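Legal Assistant / Junior Paralegal — Pedton office

Kernatent Law, Pedton
Posted August 23, 2019
Full time, permanent. Part time considered for the right person, see below.

We need a legal assistant. Soon. Our last one has gone off to law school and the filing trays show it.

Who we are

Small firm. 4 attorneys, one office manager, two legal assistants when fully staffed (right now, one). Mostly patent disputes and small business work, plus a steady line of contract claims, supplier fights, unpaid invoices, the odd lease. Clients are machine shops, tool makers, software people, a couple of family bakeries. We go to court when we have to. A lot of what we do is letters, calls and getting both sides into a room before the bills get silly.

We are on the second floor at Lim Street, above the print shop. Elevator works. Parking in back, first come first served.

The job

You would support Ryan Haworth (litigation) most of the week and Kamil Sokol (patents and licensing) the rest. They work very differently. Ryan wants everything on paper, tabbed, the day before. Kamil wants it on the shared drive and will not look at a binder if you pay him.

Day to day:

Opening new matters, running conflict checks, getting engagement letters out and back signed
Keeping the court calendar. Deadlines get entered the same day they come in and checked by a second person
Drafting routine letters, notices, simple motions from our forms
E-filing, service, proofs of service
Pulling exhibits together, numbering pages, building hearing binders
Answering the phone when the front desk is at lunch
Taking first notes from new clients. What happened, when, who has the paperwork
Chasing expert witnesses for reports. Politely, then less politely
Sorting and logging discovery. One current case came in at 922 pages from the other side with no index, so somebody has to make one
Time entry. Yours and, let's be real, reminding the attorneys to do theirs

Some of the patent work means looking at diagrams, parts lists and equipment photos and making sure the right one is attached to the right exhibit number. You do not need an engineering background. You do need to notice when Figure 6 has been labeled Figure 9.

What you need

At least 2 years in a law office, court clerk's office, or something close to it. Insurance claims or title work counts.
Paralegal certificate is nice. Not required. If you have one tell us where from.
Good written English. We will ask for a short writing sample and we do read it.
Comfortable with word processing, spreadsheets, PDF tools. We use Teto for case management. Almost nobody who applies has used it, we train, takes a week or so.
Able to keep client matters private. Pedton is a small town. You will know people on the other side of cases sooner or later. Tell us when it happens and we work around it.
A notary commission, or willing to get one. We pay the fee.
Driver's license is useful for courthouse runs but Ryan can usually do the runs if he is going anyway.

Not needed: a suit. Business clothes on hearing days if you are coming along, neat and normal otherwise.

Hours and pay

8:30 to 5:00, half hour lunch. Trial weeks run later and we pay overtime for it. There is one trial on the calendar for December, expect that stretch to be busy and please don't book two weeks away in the middle of it.

Pay depends on experience and we will give you the range on the first call, before you spend time on anything else. Health plan after sixty days, firm covers the employee premium. Retirement plan with a match after one year. Ten days vacation to start, plus court holidays. We also put $300 a year toward classes or professional dues, and it can go toward your paralegal certificate if you are working on one.

Part time: we would look at four short days for somebody experienced who has school pickup or similar. Has to cover mornings, that is when filings come in and the phones go crazy. Mention it in your cover note so we are not surprised later.

Remote: no, sorry. Too much paper. Occasional day at home once you are settled is fine.

What the first few months look like

First week is Teto training, the phone system, and sitting in with the other assistant while she does the calendar. Second week you start opening matters on your own and she checks them. By the end of the first month you should have your own set of Ryan's cases to keep up. Kamil's work comes later — patent deadlines are unforgiving and we would rather you learn the calendar on something else first.

There is a sit-down review at ninety days. Bring complaints. The last one got us a second scanner.

How to apply

Send by email, one PDF if you can manage it:

Resume
Cover note, one page max. Tell us why this kind of law office and not a big one
A writing sample, two pages or less. Letter, memo, school paper, anything you wrote yourself. Black out client names please
Two references we can call. We won't call your current boss without asking

Put "Legal Assistant Pedton" in the subject line or it ends up in the wrong inbox. Email address is on the Contact page. Dropping it off at the front desk is also OK, we are open through lunch.

No recruiters please. No calls from agencies.

What happens next

The office manager reads everything as it comes in. Phone call first, fifteen minutes. Then an interview here with Ryan and Kamil together, under an hour, plus a short proofreading exercise (paper, red pen, nothing tricky). We try to let everyone know either way, including people we don't interview. Might take us a couple weeks, we are short an assistant after all.

We will keep the ad up until the job is filled. If you can still see it, it's still open. Start date is as soon as you are free, we understand about notice periods.

Need anything changed for the interview — a ground floor room, large print for the exercise, a different time of day — just say so when we call. The print shop lets us use their meeting room downstairs.

Kernatent Law is an equal opportunity employer. We run a basic background check on the person we make an offer to, after the offer and with written permission. An old record does not automaticaly rule you out, talk to us.

Questions about the job itself go to Ryan Haworth. Questions about pay, benefits or forms go to the office manager, same email, put "Question" in the subject.

Also open: summer law clerk (patents), details to follow in December. Kamil is handling that one so please dont send clerk applications to this posting. 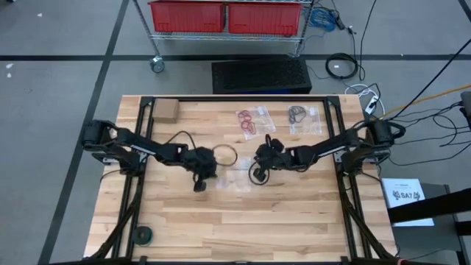

Two black robot arms mounted on opposite sides of a wooden tabletop.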